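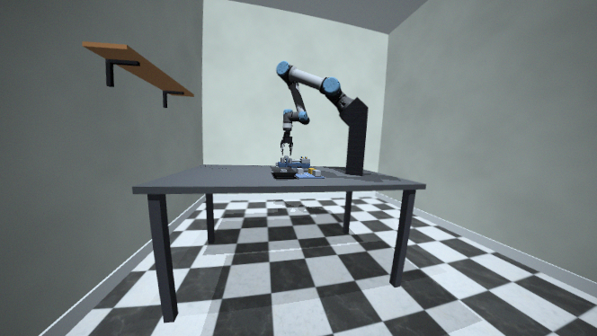

Building a Bench Arm Cell at Home
Handout 7: From the model to the real table
Zendstead Shared Workshop, evening course
Notes by Wouter De Haan

Welcome back, and thank you for staying with me through the wiring session, which ran long and was mostly my doing. Tonight we go back to the simulated cell for a while before we touch a drill. I know some of you are itching to bolt the arm down, and a few of you have your tables in the car already. Bear with me for one more evening, and please read these notes through once before you change any of the numbers in your own file.

Where we left off

Last time we loaded the room, the table and the arm, and we brought the gripper over the parts so that the fingers point straight down and stop just above them. We call that the hover pose. Everything else in the program is written as a move toward the hover pose or away from it, so if yours is wrong then every later move will be wrong by the same amount, and you will spend a lovely evening hunting for a mistake that is all in one line.

The fingers are open and empty in the hover pose. Leave them that way for now! Closing comes next session, once we have talked about how hard to squeeze.

The room

People ask why I bother with a room at all when the arm only cares about the table. I used to work with the table floating in gray nothing, and I got along fine until I built my second cell at home and swung the elbow into a cupboard door. These days I put in the walls, the floor, and anything that sticks out into the space where I'd like the arm to go. In the course file there's a wooden shelf on brackets, high on the left wall. Your own room will have something different – a pipe, a window handle, a lamp you forgot was there – and you should measure it and put it in.

You needn't be fussy about looks. The black and white floor tiles are in the file partly because I like them and partly because straight lines going off into the distance make it easier to notice when the view has been tipped. If you'd like carpet, have carpet.

Measuring your own table

Measure with the table standing where it will live, with its feet on the floor it will really stand on. Write down:

Length and depth of the top
Height from the floor to the top surface, taken at every corner
Thickness of the top at the place where the pedestal will go
Distance from the back edge to the wall
Distance from the side edge to the nearest thing you could hit

The corner heights usually disagree by a little. Shim the legs until they agree, then measure again, then write the new number in your notebook and cross out the old one. I say this with feeling. I have a table at home with two different heights penciled on the underside and no idea which one I believed at the time.

Those of you who bought the Jacobs kit table can skip the thickness but please do the corners anyway.

Placing the pedestal

The course model has the arm on a tall pedestal toward the right rear of the tabletop, so that it reaches across to the left. There are plenty of other places you could put it. A middle mounting gives you a nice even reach on both sides but takes up the best part of the table, and a front mounting puts the shoulder exactly where you want to lean in and fix things. With the pedestal at the right rear I can stand at the front left corner and get at the trays without having the arm in my ear.

The price you pay is that the far left end of the table is a long stretch. Try it in the model first. Set a target there, ask for a straight-down gripper, and watch the elbow come down as the arm reaches out. When the solver refuses, move the target toward the pedestal and try again until you've found your own limit. Mark it in the file as a line, and stay inside it.

Before drilling, clamp the pedestal plate and push on it, quite rudely, from every side. If the tabletop flexes, add a backing plate underneath. I use Avwood board for mine, cut at least 400 mm square, and it has held up well enough that I've stopped looking at other things.

Trays and small parts

Keep everything the arm must touch close together. In the model the parts sit in a long blue holder under the gripper, with a shallow black tray in front of its left side and the light blue board next to the tray. The blocks on and beside the board are there to practice on. They're simple shapes, and simple shapes are what you want at this stage, because a block tells you at once when the gripper has come down crooked.

Leave yourself finger room. A part that sits snug in its holder looks very tidy and can't be picked up, and you'll find yourself filing notches into a tray you were proud of. Model your gripper with the fingers fully open, lower it over each part in turn, and look at it from low down near the table as well as from above. The view from above hides a great deal.

Homing and the controller

Those of you on the Clondix controller should have parameter set 1637 loaded. Check it when you switch on, even if you checked it last week, as the board goes back to its default set after a firmware change. With the wrong set the joints still move, and quite smoothly too, but the wrist turns the opposite way from the one in the model, and that is a nasty surprise above a full tray.

Homing order is wrist, then elbow, then shoulder, then base. Keep one hand by the stop button the whole time. For the first real runs we stay at 15 percent speed, and I will be walking around looking at your screens, so please don't make me be stern about it.

To do before next time

Put your own measurements into the file and save it under your own name (the shared copy has been overwritten more than once, and I'm running out of patience with it and with myself).

Run the arm from home to the hover pose and back with the room switched on, and note anything it passes closer to than a hand's width.

Move the pedestal somewhere you think is better than my choice and see what it does to your reach. Bring me the result, I'd love to be talked out of my corner.

The workshop is open Saturday for anyone who needs the drill press. Bring your own clamps if you have them, and a sweater, as the heating is off at that end of the building.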